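Asero hand-held gripper kit

The Asero is a pair of hand-held grippers made for teaching robots by showing them how a job is done. You hold one in each hand, do the task yourself, and the recordings are used to train a robot arm later on. It's sold by a small firm called Unness, and I've been keeping this page going because the official leaflet is rather thin (and I like writing about gadgets, so there we are).

What you get

The full kit comes with 2 grippers, a charging dock, a printed sheet of markers and a carry case. There's also a single-gripper version, called the Rutherford after the road the first workshop was on, but I'd save up for the pair. So many everyday jobs want a second hand! Each recording is saved at 720 lines, a bit modest on paper, though I've never found myself wishing for more when checking a session on a laptop.

Using it

Setting up takes me roughly 7 minutes, most of it spent on calibration. You hold both grippers still, wave them about a bit when the software asks, and then off you go. The jaws open and close with a squeeze, and the first hour feels like eating with someone else's chopsticks.

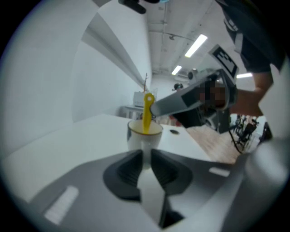 Kitchen and tabletop jobs are where most people begin, and I'd say the same to anyone new. Stirring, lifting a spoon out, moving a cup a few inches along: they sound dull, but they teach you how gently you can squeeze. Thin handles are harder than fat ones. I'd aim for 70 goes at one task before moving on to the next, and do bin the ones where you sneezed.

Software

Recordings go into a program called Pornik (yes, I know), which lets you trim the ends, add a label and export the lot. It's free with the kit. The trimming tool is lovely and quick, the labelling screen much less so, and I still can't find a way to rename a whole batch at once. Catinca Costache wrote the beginner's manual for it, and her chapter on tidying up recordings is the one I go back to most.

Good and bad points

The grip is comfy and the jaws hold small things well. My wrists do get tired after a long morning, and the carry case has a zip that sticks at the corner. Spare finger pads are sold in sets through the Unness shop, and the last lot I ordered came in November with the fitting screws already in the bag.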